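Firura Wool Dryer Balls, Set of 8

Home / Laundry / Drying

I held out on dryer balls for years. My mother-in-law swore by them, my neighbor swore by them, and I kept buying the same box of dryer sheets because it was on the same shelf at the same store. Then I started this shop and Benedita Bragança sent me a bag of hers with a note that said "just try them on towels." So I did, and now I sell them, which tells you how that went!

These are the big ones. A lot of the balls you find online are the size of a plum and they vanish inside a fitted sheet and stay there until you make the bed. Firura balls are closer to a good-sized orange and they have enough weight to keep moving. They're felted wool the whole way through, no foam middle and no yarn scraps wound up inside. I cut one in half to check (sorry, Benedita).

What you get

Eight balls in a cotton drawstring bag
Undyed wool in cream, oatmeal or a mixed gray
A little card with washing tips
Item number 1509

How I use them

For a regular load I toss in four. For towels, jeans or a comforter I use all eight. If you have one of those small stacked dryers in a closet, three is plenty, and more than that just gets noisy. They do thump a bit — I run mine in the afternoon and don't notice, but my sister has hers right under a bedroom and she waits until everybody's up.

Leave them in the dryer between loads. There's no need to put them away. Mine live in there and the bag is now full of clothespins.

If you like a scent, put two or three drops of lavender oil on a ball and let it soak in for a while before you use it. Don't pour it on and go straight to a hot cycle. I did that with a pillowcase and it got an oily spot that took a lot of dish soap to get out.

Static

I get this one in my inbox more than any other question, so let me be straight with you. They help with cotton and mixed loads. They don't do much for a dryer full of fleece and polyester leggings in the middle of winter. Take the synthetic stuff out while it's still a tiny bit damp and you'll have a much better time. Some people stick a safety pin in one of the balls. I've tried it and couldn't tell any difference, but Obinna Ogunleye, who packs most of the orders here, says it works great on his gym clothes.

Taking care of them

They'll get fuzzy, and that's fine. They'll also pick up hair if you have pets (we have two cats, so mine look like they're growing beards). Pull off what you can, or give them a quick trim with scissors. Every few months I put them in an old knee sock, tie the end, and wash them hot with the towels, then dry them in the same sock. They come out tighter and smoother.

One set should last you a good long time with normal family laundry. When they start to feel soft and squashy, they're done. Cats love them at that stage.

Please don't order these if anyone in the house is allergic to wool. I carry the Nurnari cotton dryer pads for that, and they're gentle and quiet, though they don't fluff towels the same way.

What customers have said

"Bought the oatmeal ones in May and haven't bought sheets since. My towels feel like towels again." — Jummai Okonkwo

"Louder than I expected but I got used to it. The dog has stolen one, so I guess I have seven." — Adoración Vidal

"Good size. Would like a darker color because mine look dingy already." — Tamunoemi Garba

Tamunoemi, I hear you! I've asked about a charcoal set and I'll put it up here as soon as there is one.

Shipping and returns

Orders go out the next working day if you get them in before noon. The bag is squashy, so it ships in a padded mailer and usually fits in a mailbox. If you open them and don't like them, send them back unused and I'll refund you. If one comes apart at a seam or splits, send me a picture and I'll mail you a new one. No need to return the sad one.

The mixed gray sells out first, so if it's showing as in stock, grab it. Cream comes back pretty quickly. Oatmeal is somewhere in between, and you can leave your email on the stock list if the color you want is gone.

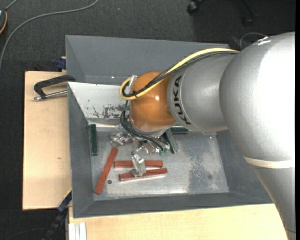 I only write to that list when a color comes back in, and you can drop off it any time you like.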